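**Sim twin: right hand closes to a ring and won't open past it**

**trevov_cell2**
We run a two-hand counter cell and its simulated twin (basket, cutting board, plate). After a joint file update on 3/27/22 the right hand in the twin stops partway on open. Left hand goes straight as commanded. Log shows 62 on the thumb joint where I command 93. Is this a limit or a calibration problem?

**mcintyre_bench**
Had the same thing. Reinstall everything.

**Lumano-tech**
No need to reinstall. The logged value sits flat, so it is a clamp - calibration drift would wander. Do this:

1. Stop the sim and export the right-hand joint file.
2. Compare its upper limits with the left hand's, joint by joint.
3. Correct the thumb entry, reload, and home both hands.
4. Run 5 open/close cycles clear of the plate.

Check the mirror flag too. Our Jetora importer dropped it in December and wrote old limits to one side only. Keep a dated copy of the file once both hands match.

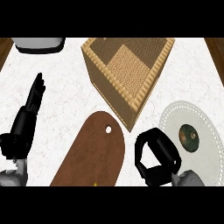
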